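Sowmya Varghese has been helping people clear their homes for eight years, and she still lights up at the sight of a messy table. "I love a good muddle," she says, pouring the tea. "You meet everything a family owns, all at once!" 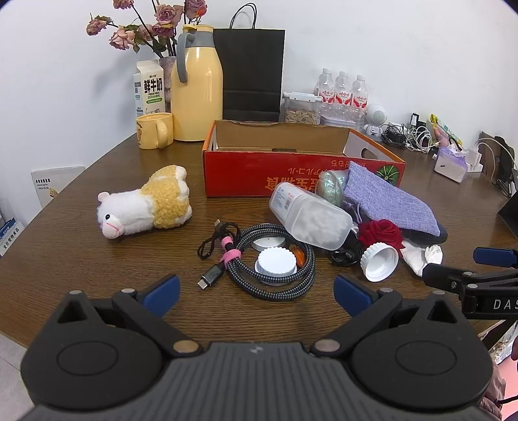
Her rule is to start with whatever is most tangled, so cables come first. "Coil it, strap it, done – then you can see what's left." Soft toys wait until last, as people like to talk about them.

She is just as keen on old cardboard boxes, the brighter the better. "Why buy a plastic tub when you've got a lovely red box with a hand-hole?"

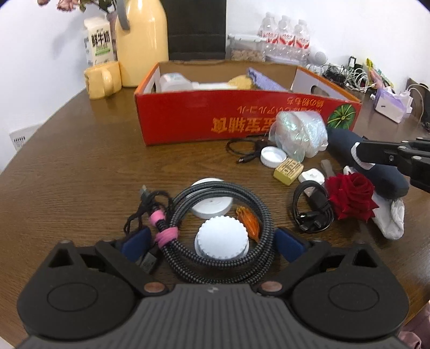
Coiled cables, a red rose and the box at the back of the table.

Sowmya gives each table 30 minutes, then stops for a biscuit. Small lids are her weakness. "I keep them all – up to 100 at the last count – and I'm sure I'll find the jars one day."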